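Teaching a Two-Armed Robot by Remote Control: Project Report
Nazanin Mahmoudi and Aleksi Oksanen
Supervisor: Simin Fallahi
25/09/2026

Purpose

The Gernitz project examined whether students with no background in robotics could teach a simulated two-armed robot a kitchen task by steering it remotely. All work was carried out in simulation.

Method

Each of the 17 participants wore a headset and held one controller in each hand. The robot's arms followed the movements of the controllers, and a trigger opened and closed each gripper. Participants practiced for 7 minutes before any run was saved. A run was kept only if the assigned object reached its target without being dropped.

Results

The group recorded 1,164 runs, of which 1,000 were kept for training. Most rejected runs failed during the reach. Participants reported that distance was hard to judge when the view was tilted, and several brought the two arms too close together. Objects standing side by side, such as the bowl and the green bottle on the small white cabinet, required a slower approach.

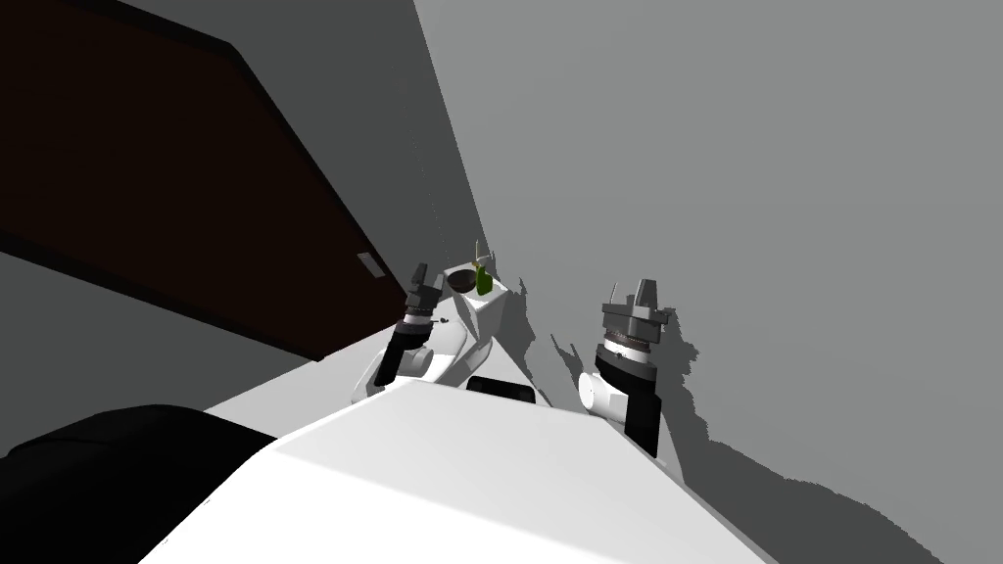 Recommendations

Future groups should extend the practice period and allow participants to reset the view between runs. The authors also recommend that rejected runs be stored with a short note on the cause of failure.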